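Notebook, student sorting project
August 25, 2026

Continued with the letters task, the one the group named Rania. Annick Bodin was at the leader arms for the first half, then I took over. Ferenc kept the log and changed the plates between runs.

The rule for now is simple: foam letters begin in the middle of the table, and each arm puts letters on the plate of its own side. Yesterday we let both arms go for any letter and they met twice over the center. Today each arm waits if the other is already low. It is slower but I prefer it.

Log stands at 1,292 episodes after cleaning. Ferenc removed 26 where the operator corrected the grip too many times. I would keep a few of them, but we did not agree, so they are in a separate folder called Ditel until we decide.

The thin letters are still the difficult ones. When a letter lies flat, the fingers must come almost to the table cover, and the students stop too early - they are afraid to touch it. Annick suggests to practice this alone for 2 sessions before we record again. 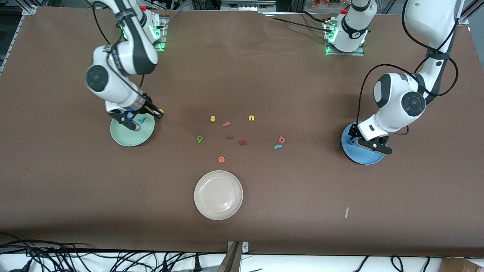
Should the waiting arm go back to its home pose every time? Let it stay above its own plate, because the long return adds empty seconds to each episode.

To do: write the new rule on the sheet for the Zorkbridge visit in November. Ask Bíró for the second set of letters. Check the cable straps before the next session.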